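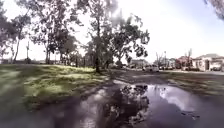

3 min read

February 2023

Track notes, Brirholm lower path. Writing this up in the workshop with cold hands so excuse the scrawl.

Went down to look at the wet stretch before we commit to anything. Puddle is bigger than I had it in my head. Comes right across the middle and over to the right, widens out as it goes, and on that side it more or less follows the strip of patchy grass and bare soil. Left side is the verge, a bit higher, decent turf still. So if anyone on foot asks, keep left and use the grass.

Ruts: yes. Wheel-type tracks along the path, margins all uneven. Can't tell from looking how deep the middle is, water is brown and all you get is sky and tree on top of it. Poked it with the long stick from the verge side, 210 mm at the furthest I could reach without going in. Did not go in. Need the waders, which are at Vollness I think, or were in the autumn.

Levels. Set the staff up on the verge, took readings every couple of paces until the battery went. What I've got:
— verge to path edge, drops 22 cm
— path edge to water, hardly anything, call it level
— far side not done
So the path is the lowest thing there and water has nowhere to go. Verge is no use as an outlet, wrong way up. Has to go out to the right if it goes anywhere. Need levels on the far side before anybody gets excited about that. If the ground rises again past the grass strip we are stuck with a pipe, and I don't want a pipe.

Trees. Three to worry about on the verge, the tall one with the slim trunk and then the thick branching one and the leaning one further left. No digging on that side, full stop. Roots will be well out under the turf and probably under the path as well. The row at the back is far enough off to ignore. Somebody will suggest cutting the canopy back to let the path dry out. Noted, but I don't think shade is the main problem, the verge was getting plenty of sun in the middle and the shadows were long because of the hour. Leave the trees alone for now.

Soil. Took 2 samples, one from the margin and one from the bare bit on the right. Margin sample rolled into a sausage in my hand without cracking, so a good lot of clay. The other crumbled. Both in jam jars on the window sill, shaken up with water, DO NOT MOVE, they want to stand overnight. Labels are on the lids so don't swap the lids either (you know who you are).

Options as I see them, no order:
Fill it with stone and hope. Did this at Stutell, looked lovely for a winter and then the stone went down into the clay and we had a puddle with stone in it. Not again without fabric under.
Scrape, fabric, stone, camber to the right. Proper job. Quote from Vanags for the stone was 800 delivered, didn't say if that was with VAT, must ring back. They also want to know if a lorry can get down there and the answer today is no.
Shallow scrape off the right hand edge to let the water away into the grass strip, see what it does, decide later. Cheap, one morning, spades only. Depends on the levels as above.
Move the walking line up on to the verge. Would turn the verge into mud by spring, and we'd be over the roots. No.

Leaning towards the scrape first. If it holds the water down until April we can do the fabric and stone when the ground will take a barow.

To do
far side levels (charge the battery FIRST)
waders
ring Vanags re VAT and smaller loads
read the jars tomorow, write the bands down before tipping them out
check the old drawing for any drain under there, I have a feeling there was one marked but it might be the other path
keep left sign, there's a blank board behind the bandsaw

Also clumps of mud and bits sitting up out of the water near the right hand side. Didn't get round there to see what they're on, might be a high spot. Look at it when doing the levels.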